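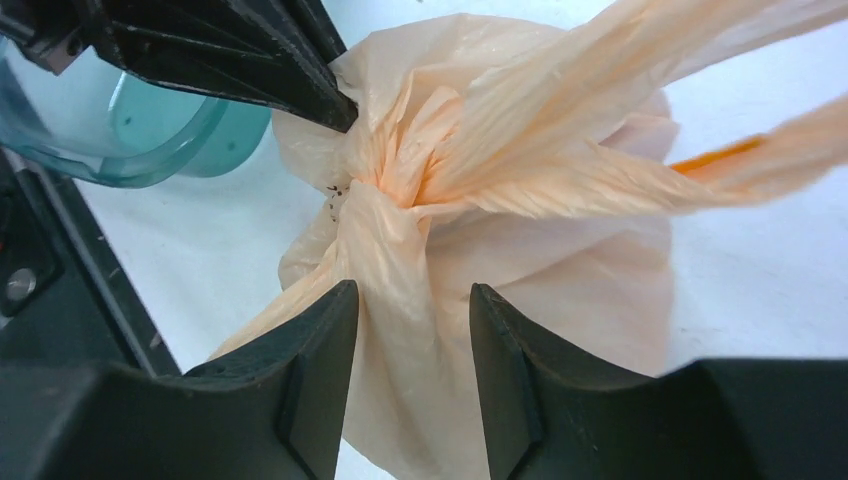
Pale peach bag, knotted. Teal tub behind.

Forum: Kitchen and Pantry > Storage > Does tying the bag do anything?

gunnel_s
My sister-in-law swears by knotting fruit up in thin plastic bags and says it doubles the life of everything in the bowl. I've been hearing this for 4 years and I don't buy it. The bag at the top of the thread is knotted the way she does it, with the handles twisted round. Has anyone tested this properly, or is it one of those things mums say? I'm not after links to some wellness blog.

jussara.t
Depends on the fruit, surely. Bananas in a knotted bag go to mush at my place, every time. Citrus doesn't seem to care either way.

roald_eng
It's nonsense for most fruit. You're trapping moisture, and moisture is what feeds the mould. I had a bag of mandarins go furry in the bottom of the pantry last November and the colour of it put me off them until winter. Leave the bag open or skip the bag.

gunnel_s
Right, but she'd say you tied yours wrong. There's always an out.

Giang Bùi
I'll stick up for the sister-in-law a bit. If you're carting fruit to a picnic or a school thing, knotted is fine, and it stops everything rolling round the boot. I wouldn't store it that way. Two different jobs and people mix them up.

roald_eng
Transport, sure. That wasn't the claim though. "Doubles the life" was the claim.

AgataD
Has anyone here used the Entili bags? They're meant to let the fruit breathe. I paid way too much for a pack and I can't tell them from the ones the greengrocer hands out for nothing.

jussara.t
Had them. Same result as a bread bag with a hole poked in it. The packet talks about "freshness science" and then doesn't tell you a single thing about how it works. My neighbour loves hers, but she also loves the Rallivard crisper mats, so make of that what you will.

gunnel_s
Rallivard mats! I'd forgotten about those. Mine went under the pot plants.

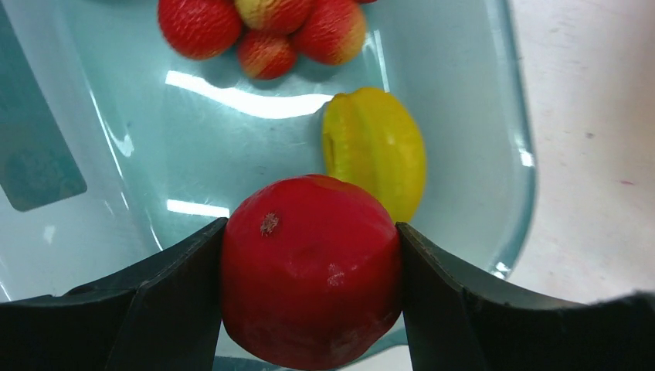 AgataD
Mixed bowls are where I get stuck, and I reckon the knot is a side issue. Every storage chart I've seen treats fruit as if you only ever buy one kind. Put a round red one in with a yellow star fruit and a handful of bumpy little lychee-looking things and which rule wins? I'd want the star fruit up on the bench where I can watch the ridges go brown, and the small ones in the fridge. Then you get something like the red one there, with a brownish speck up on the shoulder and a pale scuffed patch lower down, and the charts have nothing to say at all. Is a scuff a bruise? Do you eat that one first? I would, but that's a guess.

Giang Bùi
Eat it first. Any mark on the skin and it goes to the front of the queue in our house.

roald_eng
A scuff is cosmetic. If it's firm under your thumb, leave it with the others.

Giang Bùi
You can't judge firm from a photo, mate.

roald_eng
Didn't say you could. I said if.

AgataD
It looks waxy to me, and not quite round. Small apple? Could be some sort of tomato. If it's a tomato it's not going anywhere near my fridge.

jussara.t
Oh no, don't start the tomato fridge argument. The last one ran to 90 replies and got locked.

gunnel_s
Back to bags, please. Here's what I'll do. Same fruit, same bench, 3 lots: knotted, open bag, no bag. Whichever goes off first loses. She can tie the knotted one herself so there's no whingeing about technique.

roald_eng
One of each proves nothing. You could get one dud lemon and blame the bag for it.

gunnel_s
It's my kitchen, Roald, not a lab. I'm not buying 700 lemons.

roald_eng
A dozen would do.

Giang Bùi
Put a tub with a lid in as a fourth lot. My bet's on the tub.

AgataD
Lid on or lid cracked? I leave mine cracked and I'd like to know if I'm wasting my time.

gunnel_s
Cracked, then. And nothing with Entili printed on it. I'll report back when something starts to smell.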